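About Sokix

Sokix is a small kitchen-organizing outfit in Parnivard. We come to your home, look at how you cook, and move things. Most of what gets sold as kitchen organization is more stuff to put your stuff in, and we have doubts about nearly all of it.

We don't sell bins. We don't do matching jars with chalk labels either. People pour the flour in, throw out the bag, and lose the date. If your spices came in ugly boxes, leave them in the ugly boxes.

We do have a soft spot for the rotating rack, which we didn't expect. Boxes and bottles can share one, on several tiers, and it sits on the counter where you'll use it. Whether it stays tidy is another question. Ours never do.

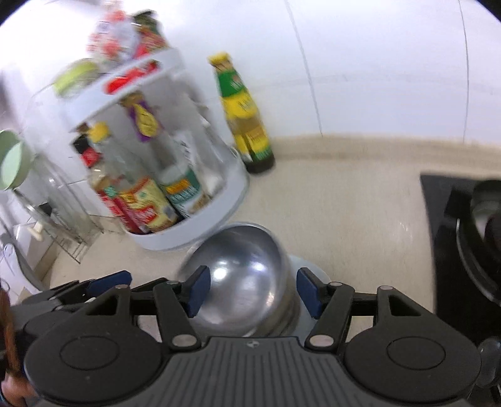 What we charge

A first visit is $100 and lasts as long as it takes. If you want the whole kitchen done, pantry included, it's $700. Be suspicious of anyone who quotes you by the drawer.

Where we work

Parnivard, Finier and the Chien side of the river, up to 20 miles out. We take 14 kitchens a season and close in February.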